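Door-to-door times, and why the schedule is the least of it

I have been keeping a log of my commute since I changed jobs, and it now has enough entries to say something. The trip runs from my apartment in Kiani to the office park at Zondarus, by one bus and one train. The published journey time is 24 minutes. That figure covers the moving parts only, and it is correct as far as it goes. My own median, measured from locking the apartment door to badging in, is 41.

The method first. I record timestamps at fixed points with a one-button logger app called Clotik. It writes a plain text file with one line per press, and it does not try to guess what the press means. I tried an app that detected stops on its own and gave up when it decided that a long red light was my workplace. The fixed points are: door, bus stop, bus moving, bus stopped, platform, train moving, train stopped, street level, badge. Nine presses per trip. If I forget one, I throw out the two segments on either side of it and keep the rest.

Moving time is stable. The train segment has a spread of under a minute on most days, and the bus segment a little more depending on the school run. If I plotted only those two I would have a nearly flat line and no reason to write this. All the interesting variation is in the segments where I am on foot or standing still.

The largest single contributor is the transfer. The bus arrives at the station on paper 3 minutes before the train leaves. The walk from the bus door to the platform takes me 2:40 at a normal pace with the gate working. So the connection exists, in the sense that a trip planner will offer it, but the margin is twenty seconds. A wheelchair ramp, one passenger paying in coins, or a slow gate uses all of it. The next train is 11 minutes later. This gives the door-to-door times two clusters with very little between them, and an average over both describes a trip that I almost never take. I stopped using the mean for this reason early on.

I did try the obvious fix, which is taking the earlier bus. It makes the connection every time. It also costs me the full gap between buses at the home end, so it moves the waiting from the platform to my kitchen. Whether that counts as an improvement depends on how you value a minute in your kitchen against a minute on a platform. I have a coffee maker in one of those places, so I weight it at about half. The planners I have tried weight all waiting the same, as far as I can tell from their output.

The second contributor is vertical movement. Trip planners usually treat a station as a point. The one in Zondarus is a mezzanine and two flights of stairs, and the exit you pick changes both the climb and the crossing you meet afterward. I timed all the exits over several weeks, alternating by day. The nearest one on the map was the slowest, as it comes up on the wrong side of a signal with a long cycle. The one I settled on is farther by 800 feet and faster by most of a minute.

Weather matters less than I expected. Rain slows the bus and not the train. Wind has no effect that I can separate from noise. Ice would, but the log only goes back as far as spring, so I will have to add that in the winter.
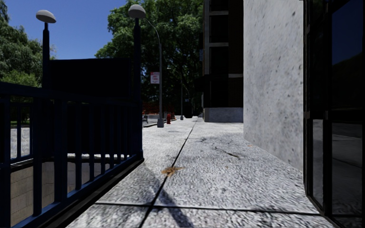

Surface walking speed is the segment I can do something about, so I looked at it more closely. My pace on open pavement is consistent to within a few percent, and the losses all come from obstructions and from the quality of the ground. Width is the main factor. A wide run of granite slabs with a railing down one side and a wall down the other is the easy case: I can hold a straight line to the corner, and there is room to pass a slow group without stepping into the road. Narrow sidewalks with poles set in the middle cost me far more than the distance suggests. Brick is slower again, mostly where roots have lifted it.

There is also a Friday effect. The bus is emptier, the stop dwell times drop, and I make the tight connection more often than on any other day. I would like to claim I found this by analysis, but I noticed it first and then went looking.

For the data side, the text files go into a spreadsheet from Trendbridge that I already had for household accounts. It handles time differences badly across midnight, which does not matter here, and it rounds seconds in chart labels unless told otherwise - a setting three menus deep under number formats. If you are using it for the same purpose, change the column type before you import, because changing it afterward leaves the old values as text.

Next I want to log the return trip properly. The evening direction has a longer scheduled transfer and should show a single cluster. I have a few entries so far and two of them are missing the platform press.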